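Quick readme, will clean up later. If something here disagrees with the column names in the csv, trust the csv.

# civton-roundup

Transcripts + segment labels for a weekly local news and politics show. Civton is the name of the show, also the name of this repo, sorry. One host desk, two or three people talking over each other, a week's worth of county stories. We took the archive, split it into segments, tagged each segment by topic and by whether it's reporting or opinion.

Maintained by Kaj Mogensen. Labels mostly by Hadiza Ekpo and Damian Jabłońska. Audio cleanup by Asger Dalsgaard.

Last real update: September 4, 2021

## What's in the box

```
civton-roundup/
 segments.csv
 transcripts/
 guidelines/
 labeling.md
 names.md
 scripts/
 split.py
 agree.py
 CHANGES
```

- `segments.csv` is the thing you want. One row per segment. 1,000 rows.
- `transcripts/` plain text, one file per episode, 40 episodes. Speaker turns start with a tag in caps (HOST, COHOST, GUEST, CALLER).
- `guidelines/labeling.md` is what the labelers had open while working. Read it before you complain about a label. Then complain, fine.
- `guidelines/names.md` is the spelling list for places, offices and streets. The speech-to-text mangled nearly all of them.
- `scripts/` is what it is. Works on my machine and on Asger's.

No audio in the repo. Too big, and the music beds are licensed to the show and not to us. Ask if you have a real need.

## Columns

| column | type | notes |
|---|---|---|
| `seg_id` | string | episode number, dash, segment number |
| `start` | seconds | from the start of the episode, includes the cold open |
| `end` | seconds | see Known problems |
| `topic` | string | one of 9, listed below |
| `mode` | string | report / opinion / mixed / housekeeping |
| `office` | string | elected office discussed, blank if none |
| `callers` | bool | true if any listener call is in the segment |
| `labeler` | string | initials |
| `second` | string | initials of second labeler, blank if only one |
| `note` | string | free text, messy, do not parse |

## Topics

1. `courts` - trials, bail, clerk of court stuff, courthouse security
2. `police` - sheriff, city PD, jail
3. `schools` - board meetings, bond votes, bus routes
4. `budget` - county and city money, taxes, fees
5. `elections` - candidates, filings, debates, turnout
6. `roads` - paving, bridges, the endless bypass thing
7. `business` - plants opening or closing, permits, tax breaks
8. `statehouse` - anything at the capitol, even if there's a local angle
9. `other`

A segment gets one topic. We argued about this a lot. Multi-label would've been more honest to how the hosts talk, they start on a school bond and end up at the gas tax. But the people who asked for this wanted one column they could group by, so one column. If a segment covers two things, it goes to whichever gets more talking time. Tie goes to whichever came first.

`housekeeping` in the mode column = sponsor reads, "welcome back to", subscribe pitches, corrections to last week's show. Corrections probably deserve their own value. On the list.

## Report vs opinion

This is the part most people want and the part I trust least.

Rule of thumb in the guidelines: if you could check it with a document or a phone call, report. If it tells you what to think about it, opinion. Mixed if both and neither one is just a sentence or so.

Trouble is the show's style. The main host will read a filing straight from the page and then snort. Is a snort opinion? Damian said yes, Hadiza said no, we went with no unless there are words. You'll find leftovers in the first 5 episodes where a laugh pushed it to mixed. Those haven't been relabeled.

Questions are another one. "Why did it take the council until June to release that?" We call that opinion if nobody answers it and report if somebody does. Kind of arbitrary. It was consistent, at least.

Also please don't use `mode` as a bias score. It doesn't say which way the opinion leans. We never labeled lean and don't plan to. A segment can be pure opinion about potholes.
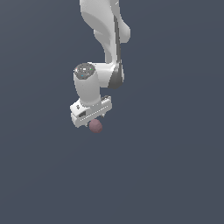 Agreement between labelers is decent on topic, weaker on mode, and lousy on mixed specifically. Run `agree.py` to get the table, I'm not pasting numbers here because they go stale everytime somebody fixes a row. Note it only counts rows where `second` is filled in.

## Where the text came from

Speech to text first, then a human pass. Steps:

1. Asger pulled the episodes and evened out the volume. Callers were way quieter than the desk.
2. Machine transcript.
3. Speaker tags by hand.
4. Names fixed against `names.md`.
5. Split into segments with `split.py`, which looks for the sting between stories, then fixed by hand where there was no sting.

Step 5 took forever. The show dropped the sting for a while midway through the archive and just sort of drifted from story to story. For those we split where the host names the next story. Judgement call, every time.

We did not clean up grammar. False starts are in. "Uh" and "um" are out, "you know" and "I mean" are in. Swearing is left as is, there isn't much. Crosstalk is marked `[crosstalk]` and whatever couldn't be made out is `[unclear]`. Please don't guess at the unclear ones and send a patch unless you have the audio.

## People in the data

Elected officials and candidates keep their names. They said it in public or it was said about them in their public job.

Callers: first names removed, replaced with CALLER. Neighborhood removed too if they gave it. One caller phones in nearly every week and regular listeners will know who that is from the topics alone, can't do much about that. If it's you and you want out, write to Kaj and we pull the turns.

Crime stories: names of people charged but not convicted at the time of the episode are replaced with [PERSON]. Victims same. Minors same, always. Family members mentioned in passing, same. This was a manual pass by Hadiza, then a second read by Gunnlaugur Hafþórsson. If you find one we missed, email, **don't open a public issue with the name in it**. Somebody did that. Took a while to scrub.

## Loading it

```python
import pandas as pd

df = pd.read_csv("segments.csv", dtype={"seg_id": str})
talk = df[df["mode"] != "housekeeping"]
talk.groupby("topic").size()
```

Keep `seg_id` as string. Excel will turn some of them into dates and then save over your file without asking. If you opened it in Excel even once, re-download.

To join a segment to its text, use the episode number (before the dash) to find the file, then look for the `## seg` line inside it. Yes, should've been a proper key. No, not changing it now, Oltum already has scripts on top of it.

## Splits

No official train/test split. If you need one, split by episode and not by row. Stories run for weeks and the hosts recap inside the same episode, so row splits leak like crazy. Gunnlaugur tried it both ways and the row split looked wonderful and meant nothing.

Better still, split by time. Early episodes to train, late ones to test. Harder, closer to what you'd be doing in real life.

## Known problems

- `end` is sometimes a bit after the next segment's `start`. Overlap from crosstalk. Don't assume they tile.
- The bypass. Half of it is under `roads`, half under `budget`. Both are defensible. If you're counting coverage of the bypass, search the text.
- `office` is blank for some segments where the host only says "you know who I'm talking about". We did know. Rule was to label what's said.
- Special episodes (election night, the live one from the county fair) have different structure, longer segments, lots more guests. Flagged in `note` with the word SPECIAL. Ok so you do have to parse the note a little.
- `callers` is false for emails read on air. Some people expected true.
- Curly quotes in the first batch of transcripts, straight in the rest.
- Labelers all knew each other and all sat in the same room for a good part of it. Agreement is probably flattered by that.

## Not good for

- Claims about local news in general. It's one show, one county, one pair of strong personalities.
- Voice anything. No audio.
- Working out who was right. We didn't fact check the show. A `report` label means it's stated as checkable, it does not mean somebody checked.
- Predicting elections. Please.

## Related

Prarkov is the sister set, same columns but council meeting minutes in place of a show. Topics line up except `statehouse`, doesn't exist there. The Lykkegaard set uses an older version of the guidelines where corrections were folded into report, so don't just concat the two and go.

## License and credit

Labels and scripts: use however, give credit. Transcripts: the show gave permission for research and teaching, not for reposting whole episodes on a site with ads. If you're not sure which one you are, ask.

Credit line, if you need one:

> Mogensen, Dalsgaard, Ekpo, Hafþórsson, Jabłońska. civton-roundup: segment labels for a local politics show.

## To do

- [ ] relabel the laughs in the first episodes
- [ ] split corrections out of housekeeping
- [x] fix the street names
- [ ] straight quotes everywhere
- [ ] decide about the bypass
- [ ] write a real readme

Patches to labels: one row per commit pls, with the seg_id in the message and a line on why. Big find-and-replace patches get closed. Patches to `split.py` go to Asger.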